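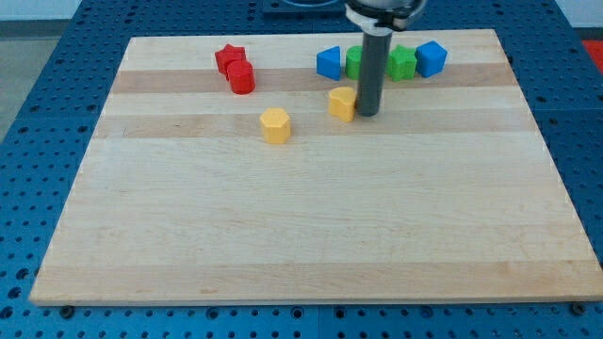 Linnea Backlund wrote in to say her board went sticky after she oiled it and stayed sticky for a week, and could I please do the whole thing start to finish instead of answering in bits. Ok Linnea. Whole thing. Typing this before the school run so bear with me.

How to clean, sand and oil a wooden cutting board

Good for maple, beech, walnut, most anything sold as a cutting board. Not for bamboo (different animal, separate page coming) and not for anything with a painted or varnished face.

What you need

Dish soap, plain
Coarse salt and half a lemon
Sandpaper, 120 and 220 grit. 320 if you're fussy
A sanding block, or a scrap of wood to wrap the paper around
Food grade mineral oil
Board cream or beeswax if you like a finish on top
Old T-shirts cut up. More than you think

I use the Bindia mineral oil because the shop on my corner carries it. Any food grade one does the same job. Don't use olive oil, don't use sunflower, don't use whatever is in the cupboard. They go rancid and the board starts to smell like an old frying pan and then you're back to sanding.

Step 1. Wash it

Hot water, soap, sponge. Both sides and the edges. Always both sides, even if only one is dirty. Wet one side only and the board cups, and a cupped board rocks when you chop. Don't soak it. Don't put it in the dishwasher ever. I shouldn't have to say it but the emails keep coming.

Step 2. Salt and lemon

For stains and onion smell. Handful of salt on the board, rub with the cut side of the lemon, squeeze as you go. Leave it 5 minutes. Scrape off the gray slush, rinse, wipe.

Beet stains won't come all the way out. Turmeric neither. Sanding gets them, or you live with them. I live with mine.

Step 3. Dry it standing up

On its edge, air on both faces. Overnight at least, and longer in a damp kitchen. This is where most people rush. Oil on a damp board just sits there, and you trap the water underneath. If it still feels cool against your wrist, give it another day.

Not on a radiator. Not in the oven on low. I split a nice walnut one that way, right down a glue line, you could hear it from the other room.

Step 4. Sand

Skip this if the board is smooth. Do it if there are knife marks deep enough to catch a fingernail, or fuzz, or a stain that bugs you.

Start with 120. Go with the grain, long strokes, end to end, even pressure. Don't scrub at one bad spot or you'll dig a dip and every onion will roll into it. When the marks are mostly gone wipe the dust and wet the board lightly with a damp cloth. Let it dry. It will feel rough again, thats the grain lifting, totally normal. Now 220, light hand, just enough to knock the fuzz off.

Do the edges too. Round the corners over a tiny bit, two or three passes. Sharp corners chip.

Glued up boards made of strips: look down the joints while you're there. A hairline you can see but not feel is ok for now, keep an eye on it. If you can slide a sheet of paper in, it needs regluing before it gets any oil at all. Oil gets in the gap and then glue won't hold.

Wipe off all the dust. Then wipe again.

Step 5. Oil, first coat

Pour on a puddle the size of a small pancake. Spread with a rag. Top, bottom, all the edges. End grain drinks the most so go back to it. It should look wet all over.

Warm the oil first if the kitchen is cold. Bottle standing in a mug of hot water is enough.

Prop it up, leave it a few hours. Overnight is better.

Step 6. Wipe off what's left

LINNEA THIS IS YOUR STEP. Whatever hasn't gone in by now probably isn't going in. Clean rag, rub hard, whole board. Turn the rag, rub again. The surface should feel dry-ish and silky, no drag on your finger. Leftover oil sitting on top picks up dust and gets tacky, and more coats on top of that make it worse.

Already sticky? Hot soapy water, quick scrub, rinse, dry overnight, then rub with a dry rag. Usually sorts it. If it doesn't, you probably had a cooking oil on there, or a wax cream put on too thick. Scrape that off with the back of a butter knife held flat-ish, then wash.

Step 7. Again

New or freshly sanded board, three or four coats, a day apart. Old board that's just looking dull, one is plenty.

Step 8. Cream, optional

Thin layer of Nudside board cream or just beeswax melted into mineral oil, one part wax to four parts oil, melted over hot water, NOT straight on the burner. Let it cool to a paste. Rub in, wait twenty minutes, buff. Water beads up nicely after. Skip it if you cant be bothered, the oil is doing most of the work anyway.

How often

When it looks pale and dry. Flick some water on. Beads up, fine. Soaks in and leaves a dark patch, time to oil. For me that's once a month in winter and less in summer. Mine last got done in June and it's still ok.

Bits from the comments

Lihua Jin asks if she can use the board right after oiling. Yes once it's wiped and not leaving marks on paper towel. Bread might taste a bit odd the first day.

Also Lihua: raw chicken? I keep a separate plastic board for it. If you do use wood then wash it straight away, hot and soapy, both sides, and dry it upright.

Someone asked about walnut oil. It does harden, unlike the others, but slowly, and it's a nut oil, so think about who's eating at your house. I stay with mineral.

Someone else, belt sander? You can. I wouldn't on a thin board. You'll have a wave in it before you notice.

Last thing, the rags. Mineral oil ones can go in the wash or the trash. If you used linseed or tung or anything that hardens, spread them flat outside till they're stiff. Do not ball them up in the bin, they can heat up by themselves and catch fire. Really.

Bamboo page next, then knife blocks. Gotta run.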